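Kivero teaches its planner to stop overthinking the bathroom

January 3, 2025 - Kivero, the robot software company that has spent more of its young life in other people's bathrooms than it probably told its investors, has released version 3 of Sarmiento, its motion planner for two-armed household machines. The update is out now for existing licensees.

The headline change is a thing called the slack layer, and it deals with an old embarrassment. Earlier releases of Sarmiento treated every surface in a room as equally terrible to touch. That is a sensible policy in a warehouse. In a small tiled room with a toilet, a shower and a door that opens the wrong way, it produced a robot that stood very still and computed.

"We had a log from July where the planner considered 184 ways to get an arm past a toilet and rejected all of them," said Ariel Saludo, who leads planning at Kivero. "It was right about most of them. But at some point you would like the arm to move."

The slack layer gives each nearby surface its own safety margin, and the margins shrink or grow with how sure the perception side is about where that surface sits. A plain wall gets a thin one. Glass, chrome and anything that dangles get a fat one, at least until the cameras have had a second look from another angle.
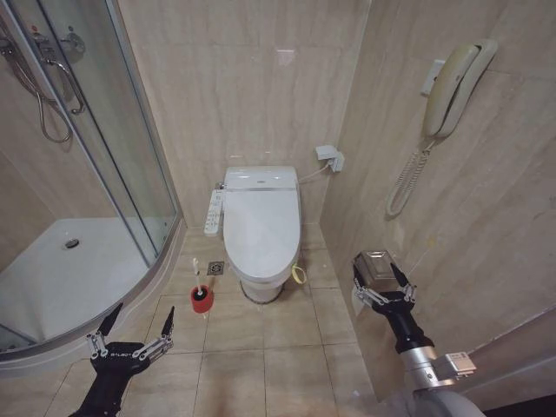 The second look is the other half of the release. Sarmiento can now ask for a small head or wrist movement when it doesn't trust what it sees, and then replan with the new view. The old version would take a reflection at its word, which led to some very polite detours around objects that did not exist. Saludo said the team kept a list of these, and that the list had a favorite, and declined to say what it was.

There is also a change in how the two arms share a plan. If one hand is holding something, the planner now includes the held object in its collision checks for both arms, where before it only told the arm doing the holding. The other arm, Kivero concedes, used to find out on its own.

On the company's internal test set of 60 bathroom tasks, planning time dropped to under 2 seconds for most requests, Kivero said. It did not publish the figures for the rest. Asked about them, Saludo described the remainder as "mostly curtains."

Not everyone is waiting for the curtains. Groltora, which makes the rival Brirnaten toolkit, said its own surface-by-surface margins will arrive in its next release, and that it has been working on them for a long time. Kivero said it was glad to hear it.

Existing users will need to rerun calibration before the slack layer switches on - the installer mentions this once, in small gray type, shortly before it restarts. Robots that skip the step fall back to the old margins and go back to standing very still. Release notes and a migration script are on Kivero's developer site. The curtain work is listed there under known issues, with no date attached.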